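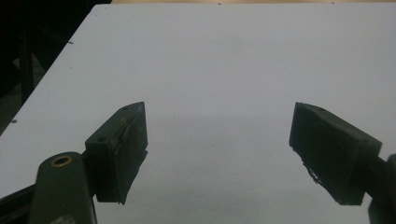

Selon Grulano, le communiqué sur l'opération de drones près de Mudier a été repris partout sans que personne ne demande une seule pièce à l'appui. Le point 1 a donc commencé par là, avant même l'approbation de l'ordre du jour.

Compte rendu – groupe de lecture défense et sécurité
Rédigé par le secrétariat, juin
72 partages | 3 commentaires

Présents : les délégués de Grulano, de Stokum et de Rüegg, le secrétariat. Début à 18 h 30.

1. Frappe de Mudier

Le ministère annonce la destruction d'un dépôt de munitions et 32 combattants « neutralisés ». Stokum fait remarquer que le mot ne distingue pas les morts des blessés ni des prisonniers, et que le chiffre a été donné moins de deux heures après la frappe. Qui a compté, et comment ? Le communiqué n'en dit rien.

Rüegg a comparé la version du matin et celle du soir. Dans la première, le dépôt est « au nord » de Mudier. Dans la seconde, la mention a disparu. Le groupe ne conclut pas à une manipulation, mais refuse de reprendre le bilan dans le bulletin tant qu'une source indépendante ne l'aura pas confirmé.

Grulano aurait préféré publier le chiffre avec une réserve. Mis aux voix : proposition rejetée.

2. Programme de drones légers

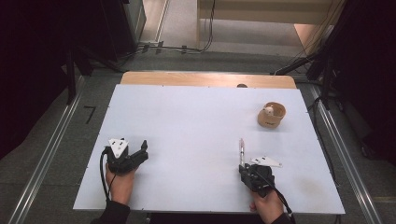
Le marché prévoit 200 appareils, avec une option portant le total à 300. Le rapport distribué en séance parle d'une « autonomie doublée » par rapport au modèle précédent, sans indiquer la charge emportée ni les conditions de vent. Stokum juge le document commercial du début à la fin. Rüegg est moins sévère – les annexes techniques existent peut-être – mais admet ne pas les avoir vues.

Le secrétariat rappelle que le calendrier de livraison a déjà glissé deux fois. La troisième date est présentée comme ferme. Les deux autres l'étaient aussi.

Décision : demander par écrit les annexes et le détail du coût de maintenance. Stokum rédige, Rüegg relit.

3. Audition sur l'usage du renseignement

L'audition se tiendra à huis clos. Grulano y voit une précaution normale ; Stokum demande ce qu'il restera à lire une fois le compte rendu expurgé. Le groupe sollicitera au moins la liste des thèmes abordés. Peu d'espoir de réponse avant l'été.

4. Divers

La version corrigée de la note sur les exportations n'a pas circulé. Elle sera renvoyée avec les références manquantes, page 4 et page 7. Rüegg signale que le lien vers les archives ne fonctionne toujours pas.

Séance levée à 20 h 15. Prochaine réunion à fixer par courriel.

À lire aussi
Bilans militaires : que vaut un chiffre sans source ?
Exportations d'armes : la note de mai
Compte rendu de la réunion précédente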